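Puertas que rozan, chirrían o no cierran: lo que hago yo en casa

Llevo media vida peleándome con puertas. La casa de mis suegros en Tosevham tenía once entre habitaciones, despensa y trastero, y no había una que cerrase igual en invierno que en verano, así que algo he ido aprendiendo (a base de equivocarme, sobre todo).

Lo primero, antes de sacar el cepillo de carpintero, es mirar las bisagras. Parece una tontería, pero muchas puertas que rozan abajo tienen un tornillo flojo arriba, nada más. Abridla, levantadla un poquito con las dos manos y fijaos si baila. Si baila, apretad los tornillos de la bisagra superior con un destornillador de mano, sin atornillador eléctrico, que se pasa la rosca enseguida y luego vienen los lamentos.

¿Que el tornillo gira y gira sin agarrar? Pues palillos de toda la vida, mojados en cola blanca y metidos en el agujero hasta que no quepa ni uno más. Se deja secar la noche entera, se corta lo que sobresale y se vuelve a atornillar. Mi vecino Wendelin Gasser se ríe de mis palillos y prefiere tacos de madera de haya, y seguramente tiene razón, pero los míos siguen ahí desde hace unos 20 años.

Para los chirridos no uso aceite de cocina, por favor, que se pone rancio y coge un polvo horrible. Saco el pasador de la bisagra, lo limpio con un trapo y le froto una vela. ¡Mano de santo! Y si el pasador no sale, una gota de aceite de máquina de coser y a mover la puerta de un lado a otro un buen rato.

Si de verdad hay que rebajar la madera, esperad a que pase la humedad. Yo cepillé una en pleno noviembre, tan contenta, y en julio se veía el pasillo por la rendija. Marcad con lápiz la zona del roce, lijad poco, probad, volved a lijar - y sellad siempre el canto con barniz cuando acabéis.

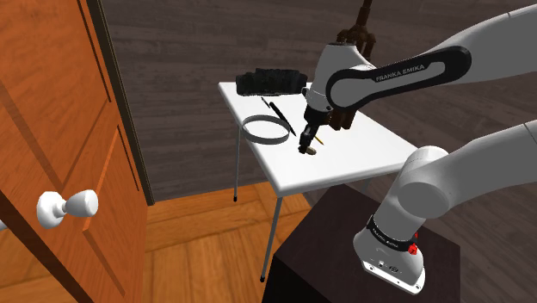 Las puertas de cuarterones piden además un poco de cariño en la limpieza, que en las molduras se junta una pelusa negruzca muy fea. Yo paso primero una brocha seca, de arriba abajo, y después un paño apenas húmedo envuelto en el dedo. En una de tono anaranjado y veta oscura, con los paneles rehundidos y el pomo blanco y redondo, conviene repasar bien esas ranuras y limpiar el pomo aparte, con otro trapo, para no dejar cercos de jabón alrededor. Cera, muy poquita y una vez al año.

Y los pomos que se quedan flojos suelen tener un tornillito escondido en el cuello o debajo del embellecedor. Buscadlo con una linterna antes de tirar de nada, y ponedle un platito debajo, que el mío rodó bajo la cómoda y apareció en la siguiente mudanza.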